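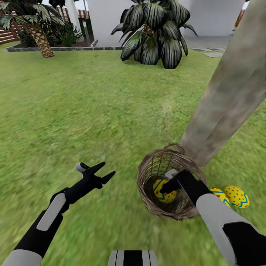
4. Running the egg task in the Adlow garden

This section covers recording simulated two-arm demonstrations for the Clolitz imitation learning study. It assumes you have finished section 3 and that the Broscombe physics server is running.

4.1 Setting up an episode

1. Open the Seok launcher and load the garden map.
2. Pick the basket task. Its three yellow eggs and the wicker basket load with it.
3. Set the step limit to 2000. Older configs from February use a lower limit, so check the value before you start.
4. Turn on both head and wrist views. The policy is trained on all of them together.
5. Press Record, then move either arm to start the clock.

Note: The two grippers are controlled separately. You can leave one arm hovering over the grass while the other works in the basket.

4.2 Checking the wrist view

Play back one episode before recording a full batch. In a wrist view, the gripper can fill most of the picture at close range, leaving only a strip of lawn to see past it. 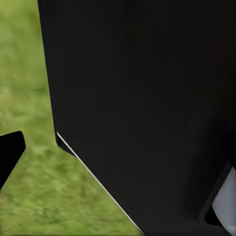 Keep these stretches in the data. In our ablation we removed them from the 300 training episodes, and the policy got worse at closing on the egg. We think it learns to fall back on the head view when the wrist view has little to offer - but we have not tested that on other tasks.

Caution: Do not change the wrist mount offset partway through a batch. Episodes with different offsets can't be merged later.

4.3 Placing the eggs and basket

The basket can start to the left or the right of the eggs. Use both layouts, and keep the eggs on open grass where at least one gripper can get to them. When they lie close together, open the idle gripper with care so that it doesn't push an egg the other hand is holding.
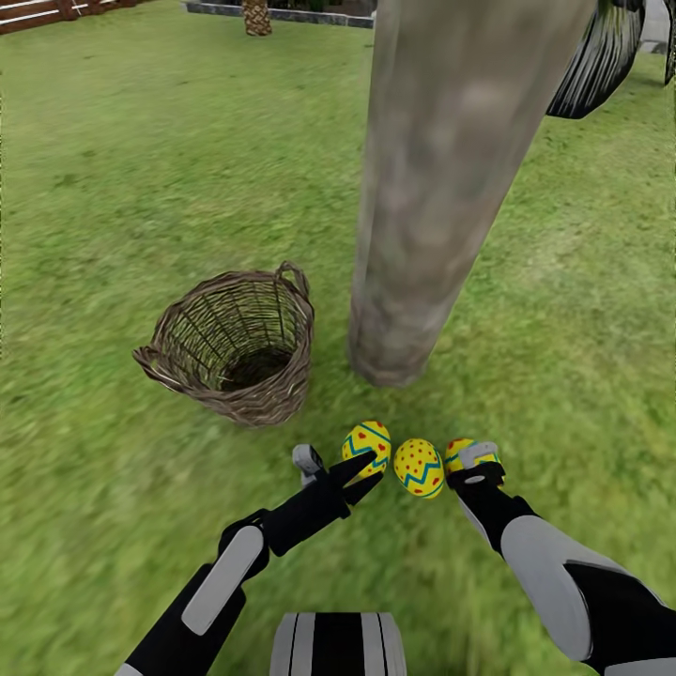 4.4 Scoring

1. Run the trained policy for 50 episodes with new seeds.
2. Count an episode as a success only if all 3 eggs end up in the basket.
3. Save the score file next to the checkpoint, using the same name.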